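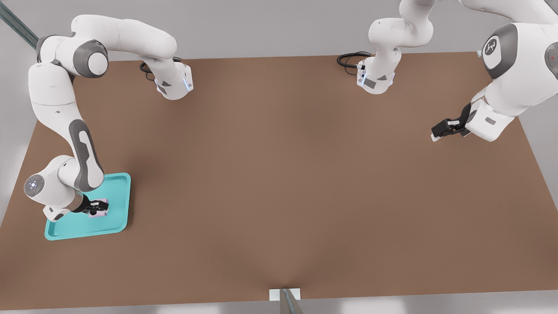

Figure 7. Matte brown work surface, with pale gray beyond its far edge (rendered view).

Home Articles Issues Authors Search

4.2 Edge contrast and hand placement

The previous section dealt with table height. We turn now to the contrast between a work surface and the floor around it, which affects how people with reduced vision judge where the surface ends. Earlier work has mostly treated the table as a uniform background for small objects. The boundary itself has received less attention, although errors at the boundary are the ones that lead to dropped cups and spilled liquids.

Trials were carried out at the Cultow site in March. The sample consisted of 46 adults with moderate loss of contrast sensitivity, all of whom used their own reading glasses if they had them. Each person was asked to set a weighted cup as close to the near edge of the table as felt safe, and the distance from the base of the cup to the edge was recorded. Room lighting was held constant within a session. After screening, 2193 placements were available for analysis. A further 243 were removed before the analysis, in most cases for an incomplete distance record.

Surface reflectance was measured with the Proltia meter at the center of the top and again at each corner. The two sets of readings were averaged, with the corner values given half the weight of the center value.
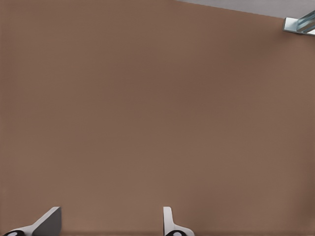
Averaging in this way hides local variation. A surface of one nominal color can still return different readings from one side to the other under directional light, and the choice of weights then changes the contrast value assigned to the table. We repeated the analysis with center readings only. The order of the conditions did not change, but the gap between the middle two became smaller, and we do not draw conclusions from it.

The margin that participants left at the edge fell as contrast rose. The relation was steep at low contrast and nearly flat beyond the midpoint of the range – a pattern also found with the Fülöp scale in stair-edge studies.
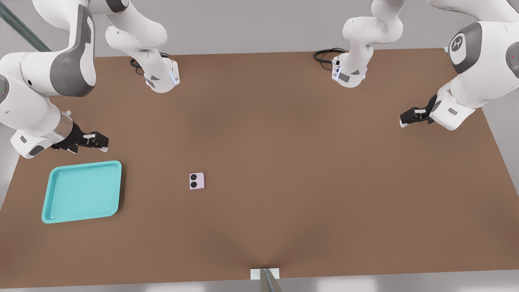
Contrast at the boundary should be kept separate from contrast on the surface. A finish that sets the table off from the floor may do little for the items resting on it, and the reverse is also true. A mid-brown matte top over a pale gray floor gives a clear step in lightness, even where only a thin strip of floor shows beneath the front edge. On the same top, a coiled black cable is separated from its background mainly by lightness, so a darker brown would be expected to make it harder to find. Our data cover the first kind of contrast only.

Two limits apply to these results. The Bremomex laminate used in the dark condition had a slight sheen, and some of its effect may come from reflected light near the edge. The task also allowed unlimited time. Faster placement, as in ordinary kitchen use, would probably widen the margins in every condition.

Last updated: 19 October 2018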